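Unit 4: Drawing and shading a cube from observation
Foundation Drawing, Tuesday section
Instructors: Uwe Hinrichs, Radoslava Gajdoš

4.1 Setup

Each station has one cube and a light tabletop. Seat yourself so that the top face and two side faces are visible, one side face much narrower than the other. Do not move the cube once you have started. If the table is bumped, begin a new sheet.

Paper is the Fladeno 300 gsm, smooth side. Pencils HB, 2B and 4B. Colored pencil is used only in 4.4.

4.2 Construction

Draw the far edge of the table first. It is your reference horizontal and every later angle is measured against it. Then place the nearest vertical edge of the cube. All heights are compared with this edge.

The top face seen at an angle is a skewed four-sided shape. Students habitually draw it too deep, having drawn what they know (a square). Measure its depth with the pencil held at arm's length, elbow locked, one eye closed. Check twice.

Rounded edges: draw the construction lines sharp and full length, then soften the corners last. A cube built from rounded corners inward will not close.

4.3 Order of values

On a matte solid of one color under overhead light, expect the following sequence from light to dark:

top face
front face
side face turned from the light
contact line under the bottom edge

The cast shadow does not have a fixed place in this list. On a white surface it is usually lighter than the shaded side face, and it weakens with distance from the object. Keep its outer boundary soft. The bottom edge of the cube stays crisp where it meets the table.

The highlight at a rounded corner is left as bare paper. Do not erase it in afterward.

A white tabletop is not one value. Compare the back with the front and record any change with HB only. Scuffs and small marks may be omitted in the construction drawing. They are included in the final sheet if they help to fix the plane.

4.4 Color

Use a single blue for all faces and vary the pressure. Black is not added to the side face. Layer a dull orange lightly if the blue alone does not go dark enough.

4.5 Submission

Two sheets, construction and final, due at the start of the July review. Write your station number on the back. Reading: Šindelář, chapter on plane solids, first 22 pages.
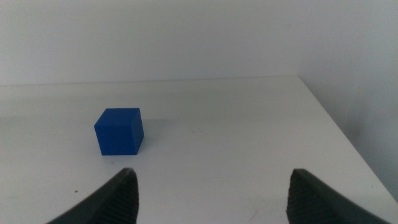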